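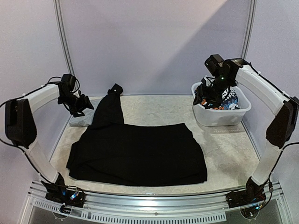 Black garment on the worktop, white bin at the back.

Home | Modules | Notes | Reading | Contact

Mon 6 July
Birthe Bech

Public Policy, session 8. Carbon pricing and who pays

Notes as given, tidied a bit. Slides are separate. Read the Riruvetti case before the seminar or you'll be lost.

1. Where we left off

Last time: standards (tell firms what they may not do). Today: prices. Same aim, different lever. Government can fix the price of a tonne and let the quantity move, or fix the quantity and let the price move. Tax versus permits. Most real schemes are a muddle of the two, floor price, ceiling price, reserve of spare permits.

Don't write "the market decides" in an essay. Someone set the cap. Ask who, and who was in the room.

2. The worked case: Riruvetti

Teaching case, small coastal region, one big employer (Gimar, cement) and a lot of households on oil heating. Regional assembly wants a levy. Proposed rate: 44 a tonne, in the local money. Gimar says it will close the older kiln. Union half believes it.

Three questions the assembly had to answer, in the order they came up:

- Does Gimar pay the full rate from day one?
- What happens to the money?
- What about imported cement, no levy paid on it?

First one took up the whole spring. In April they settled on free allowances for part of Gimar's output, shrinking each year. Note what free allowances do and don't do. Firm still loses money by emitting, as it could have sold the permit. So the incentive at the margin is there. But the value of the permits is a gift, and the gift goes to shareholders. Students mix these up every single year. Incentive is one thing, who gets the cash is another.

3. Recycling the revenue

Options on the table:
a) equal payment to every adult
b) cut in payroll tax
c) spend it on insulation, buses etc
d) pay down debt (got nowhere)

Equal payment is good for poorer households on average. On average!! A pensioner in a draughty farmhouse with an oil boiler can still lose. Averages inside an income group hide a lot of spread, see Grigaitė chapter, the part on rural losers. She argues this spread is where the political trouble comes from, more than the gap between rich and poor. I think she's right for heating, less sure for petrol.

Payroll cut: economists like it, voters don't notice it. Shows up as a slightly better payslip with nothing saying why. Compare a cheque with the scheme's name on the envelope.

Spending: visible but slow. Riruvetti set up a grant of up to 3000 per home for insulation. 60 homes done in the first year. Not enough fitters. The levy arrived on bills straight away, the insulation didnt. Timing matters as much as the amount, and it's usually left out of the model.

4. The border problem

If cement from over the line pays nothing, you lose the plant and keep the emissions, they've just moved. "Leakage". Fix is a charge on imports matched to the levy. Sounds simple. Needs someone to measure carbon in a bag of cement made elsewhere. Default values? Then the cleanest foreign producers are overcharged and the dirtiest let off. Cluvex, the importer in the case, made exactly this complaint and it is a fair one, read their submission (appendix 2) even if you dislike the tone.

Also: exports. Do you refund the levy? Trade law gets awkward. We'll skip it, not on the syllabus.

5. For the seminar

One page, no more. Pick a) or c) above and defend it to a member of the assembly whose seat is mostly rural. Plain words, no diagrams. Say who loses under your option and what you would tell them. If your answer is that noone loses, start again.

Reading: Grigaitė ch. on households; the Riruvetti pack, whole thing apart from appendix 4.

Next session: planning rules and wind farms.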